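手持夹爪指垫对比测试:从安装到记录

适用范围:腕部带鱼眼相机的手持式双指夹爪,更换不同指垫后做横向对比。文中的步骤以 Wirnex 手持夹爪为准,Prins 的机型只有螺钉规格和行程标定两处不同,遇到时单独注明。

一、准备

需要的东西:夹爪本体、待测指垫两套(带纹理的蓝色软垫和平面硬垫)、内六角扳手、无尘布、异丙醇、记录表。控制端软件用 Grarnach 采集程序,安装过程不在本文范围内。

测试前先检查三项:

1. 指根转轴螺钉是否松动。用手横向推指尖,有明显晃动就先拧紧。
2. 指垫表面是否有油污。用无尘布蘸异丙醇单方向擦拭,晾干后再装。
3. 相机镜头是否有指纹。鱼眼镜头边缘的污渍在画面中心看不出来,但会影响位姿跟踪。

二、安装指垫

松开指垫背面的固定螺钉,取下旧垫,新垫从指尖方向推入卡槽,到底后拧紧。两侧必须使用同一批次的垫子。软垫装好后空夹一次,看两侧接触面是否平行。如果上端先碰到,说明卡槽里有残胶,拆下清理后重装。

更换指垫后闭合零位会变,必须重新标定行程。在采集程序里选“行程标定”,完全张开保持两秒,再完全闭合保持两秒。Prins 机型需要重复两遍,取第二遍的值。

三、布置测试物

物品不要按材质分区摆放。测试桌用家里的餐桌即可,铺桌布,靠墙,光线不要直射镜头。选物时覆盖以下几类:

光滑刚性件:瓷碗、瓷盘、不锈钢壶。
透明件:玻璃杯。
柔性件:塑料袋装食品、零食包装。
薄边件:盘沿、托盘边。

碗的姿态要有变化,正放、侧倒、斜靠各占一部分。只测正放的碗,两种指垫的差别很小。碗斜靠在托盘沿上时,指尖既要避开托盘又要夹住碗沿,指垫厚度的影响才显现出来。
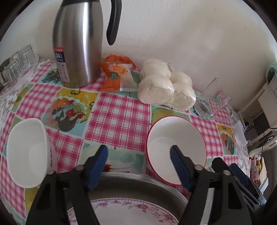
Leonidas Alexiou

四、抓取流程

每种指垫跑同样的动作序列,每件物品抓取 12 次。顺序事先打乱并写进记录表,两套指垫使用同一份顺序。

1. 夹爪张开到最大,从物品正前方接近,不要从画面边缘切入。鱼眼边缘畸变大,操作者容易误判距离。
2. 指垫对准抓取点后停一秒。这一秒用于后期切分片段。
3. 缓慢闭合,听到或感觉到接触后再加一点力,不要一次捏死。
4. 竖直抬起一掌高,保持三秒。
5. 放回原位,完全张开,撤回起点。

红边碗和带花边的盘子夹碗沿、盘沿,一指在内一指在外。不锈钢壶夹把手。玻璃杯夹杯口,一指伸入杯内,手腕转到指面与杯壁贴合后再闭合。袋装馒头夹袋口的结,不夹馒头本身,否则变形量太大,两套指垫的结果没有可比性。

五、判定与记录

结果分三档:成功、滑移、失败。保持期间物品相对指垫有可见位移但没有掉落,记为滑移。掉落或没有夹起,记为失败。碰倒旁边的物品另记一栏,不影响本次判定。

判定以录像为准,不以操作者手感为准。Roos De Haan 复核过一批记录,手感判为成功的片段里有 19 段在回放时能看到滑移,大部分出现在瓷碗外壁。

六、我们的结果

在 Drerkside 的测试点,两套指垫合计有效片段 332 段,剔除了标定失效和镜头遮挡的片段。结论如下。

瓷碗和瓷盘:纹理软垫滑移明显较少。硬垫在釉面上需要更大的夹持力,碗沿较薄时会绕接触点转动。

玻璃杯:差别不大。失败基本来自对位,透明杯壁在画面里深度不好判断,建议操作者以杯口上沿作参照。

不锈钢壶:软垫夹把手时有轻微下沉,属于垫子自身的压缩变形,不记为滑移。硬垫没有这个现象。

袋装食品:硬垫容易让塑料袋从指间滑出,软垫的纹理能压住褶皱。

七、常见问题

闭合后读数不归零。先看指垫有没有推到底,再重新标定行程。连续测试 24 分钟以上时,中途也应标定一次。

指垫边缘起翘。停止使用,不要用胶补。补过的垫子局部变硬,数据不能与之前的合并。

画面里夹爪指尖不对称。检查相机支架是否歪斜,支架螺钉拧紧后重新拍一段空夹作为基准。

托盘反光导致跟踪丢失。把灯移到侧面,或者让托盘往桌边挪一点。不要在托盘上贴胶带,胶带会改变盘面摩擦,后面的盘子抓取要全部重做。

记录表模板由 Perla Olvera 维护,字段有改动时以采集程序自带的版本为准。旧表导入前先把“滑移”一列从是否值改成三档值。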